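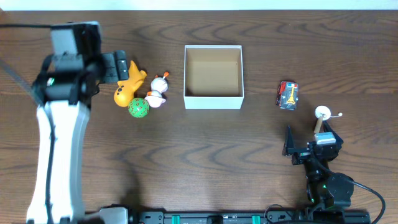

Toys and an open box on the tabletop.

Three summers ago Putedell had no toy library. Now it has one with 88 member families, and on a good morning the queue goes past the baker's. I went twice in July and came away wanting to move house!

You borrow a toy as you'd borrow a book, keep it for 18 days and bring it back with all its bits (or most of them). Yolotzin Jaramillo started it after her twins lost interest in a very loud fire engine.

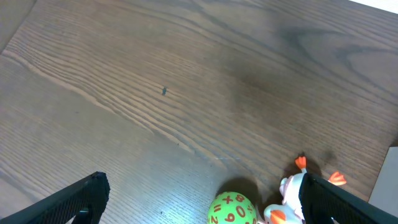
She had 100 toys by the first winter, nearly all from neighbours' lofts, and the shelves came from Fulgencio Medrano, whose shop, Brorura, was closing down. Puzzles are the great favourite. Train track is never in for long, and there's a waiting list for the marble run that would shame a good restaurant.
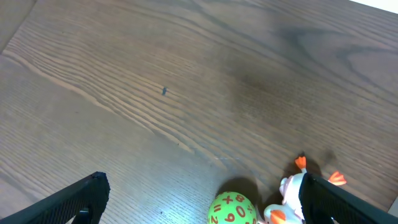

Dark and light grain in the wood.

What I love is how seriously the children take it. They compare notes at the desk, they argue over renewals, and one small boy told me the wooden crane was "good but slow". Parents linger too, swapping school news and spare wellies.

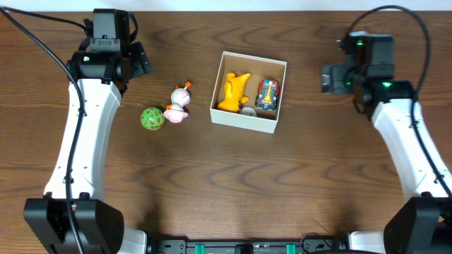 PUTEDELL, Sat 8 August

Mending day, and the place is packed. Abundio Tlapale is gluing a wheel back on a milk float while his daughter sorts jigsaw pieces by colour, then changes her mind and sorts them by edge. The marble run has just come back. It goes out again before I've finished my tea.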